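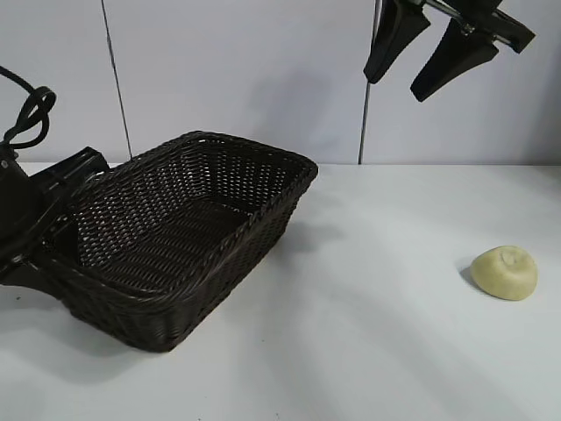 Dark brown woven basket, rectangular

Brutthorpe Day Walk, self-guided

A product page from the Mindance trip shop

We sell a lot of walks, and we don't love all of them equally. The Brutthorpe route is one we argued over before listing it. The town's own leaflet calls it "the valley's best-kept secret," which is a big claim for a place with a coach park. So we went twice, once in the rain, and here is what you get for your money.

What you're buying

A printed map and a 3-page booklet, mailed flat. No app and no guide. The map covers the loop from Brutthorpe station up to the old chapel of Conceição and back by the mill road, with the turnoff to Trirkavville marked in case you want to stop there for the night.

Does the chapel live up to the talk?

Partly. The leaflet says the painted ceiling is 400 years old. The sign inside the door says it was redone after a fire and gives no age at all. We side with the sign. It is still a good ceiling, low enough to see well, and the blue parts are very blue. The "healing well" behind the chapel is a pipe with a cup on a chain. We drank from it and felt the same.

The climb

Brutthorpe promotes the 543 steps to the chapel as a pilgrim stair. We found no record of any pilgrims, and the lower stretch looks like it was poured when the parking lot was. Our booklet shows the dirt track that goes up the other side. It's longer, easier on the knees, and comes out by the wall where the view is better anyway.

The market

Everyone asks about the craft market below the station. Most stalls sell the same goods you'll find in any hill town, and "made in the village" can mean a lot of things. Ask the seller who made it and where. If you get a straight answer, buy something. If you get a story about a grandmother, keep walking.

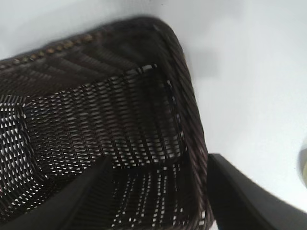 Wicker basket seen from above

Good to know

Season: the dirt track is open all year. The chapel shuts for most of December and nobody updates the notice.
Time: the leaflet says two hours. Plan on four, with lunch.
Food: one café at the bottom, one kiosk at the top that may or may not be open. Bring a sandwich.
Getting there: trains are fine going out. Coming back, check the board before you start the climb, as the early evening one doesn't always run.
Trirkavville: nice square, slow dinner service. We don't get paid to send you there.

Returns

Send the map back unfolded within 10 days and we'll refund the price but not the postage. If it has been up the hill and back, it's yours.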